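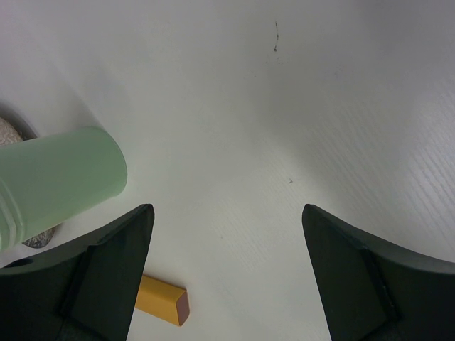 Why Round Things Roll Away

Put a book on a table and it stays put. Put a cylinder on its side and you may soon be under the sofa looking for it.

A cylinder is the shape of a soup can: round around the middle, with an end on each side. Stand it up and it rests on a whole flat end, so it behaves itself. Lay it down and it touches the table along one thin line. A thin line is not much to sit on. Give it a nudge and the line moves, and the can moves with it.

What about a rounded end, like the bottom of a test tube? You can't stand the thing up on that end at all, unless you have a lot of patience and nothing else planned.

A disk is a very short cylinder. A coaster is a disk. Lying flat it has a wide base and goes nowhere, even when somebody leans on it. Turn it up on its edge and it becomes a wheel, usually at dinner.

Grown-ups will tell you that their table is level. Test it! Ilaria Marino's class tried 13 tables with one plastic tube, and six of them sent it straight to the floor. The winning roll was 142 inches, and it ended under a radiator.

Try it yourself

Lay a tube on its side in the middle of a table and let go. If it stays, slide one sheet of paper under two of the table's legs and try again. Keep adding sheets, up to six. Write down how many it takes.

Use an empty tube with the lid on tight. Colette Boyer used a full one with the lid off, and she would like you to learn from that.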